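Visit to the Olberg lab: picking wire out of a bin
2022-01-09

I spent most of a day at the Olberg lab, which has been working on how a robot can take hold of thin, tangled things. The group had invited people from outside to see its results, and six of us went. I build small fixtures for a living and have a practical interest in anything that can feed wire to a machine without a person standing next to it.

The lab is on the second floor above the Dresar building's loading dock. Parking is at the back and the elevator is slow. We signed in, got coffee, and sat through a short talk before going in to see the tables.

The talk covered the method. Most of the older work on bin picking assumes rigid parts. You look for a part that is on top, work out its pose, and grab it. A length of wire has no pose in that sense, and whatever you grab may be under three other loops. The Olberg people stopped trying to model the whole tangle. Their policy, which they call Liang, looks only at what the wrist camera sees and chooses a short move from there. It closes on a strand, lifts a little, looks again, and then chooses between lifting further, shifting sideways, or letting go. Letting go is treated as a normal move, and they said adding it made the largest difference of anything they tried.

Training used 300 demonstrations driven by hand. The test was another 300 attempts, with the wire stirred between attempts so that no two started alike. They scored a pick as good only if the strand came up and stayed held for the full lift. Of the failures, 39 were put down to the fingers closing on nothing, usually because a strand lay flat against the floor of the bin. The rest were slips and snags, and they had not finished sorting those when we were there. I asked for the overall rate and was told it would be in the write-up in May.

One thing I had not thought about was color. The same policy is run on brown wire and on orange wire, and the results are kept separate. Dark wire against dark fingers is harder for the camera at the moment of the grasp, when it matters most. Somebody in our party suggested painting the fingertips. They had tried tape, but it changed the grip, so they took it off again.

We watched the runs for an hour or so. It is slow work, with a pause before each move, and a person with a free hand would be well ahead. The group was open about that.
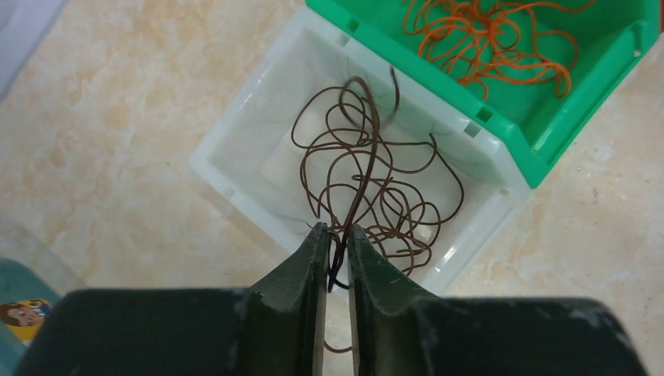

Does the method need a new set of demonstrations for every kind of wire?

The group expects a small top-up set for each new thickness or stiffness, with the original demonstrations kept in the training mix. A change of color alone has so far been handled without one.

After lunch there was a shorter session on Trulludeo, the software they use to log the runs and replay them side by side. It is useful if you run a lot of trials, less so for a shop like mine. I did like that every attempt is kept, including the bad ones – they play back the failures at the weekly meeting.

I would go again once the slips and snags have been sorted. Bring a sweater, the test room is kept cold.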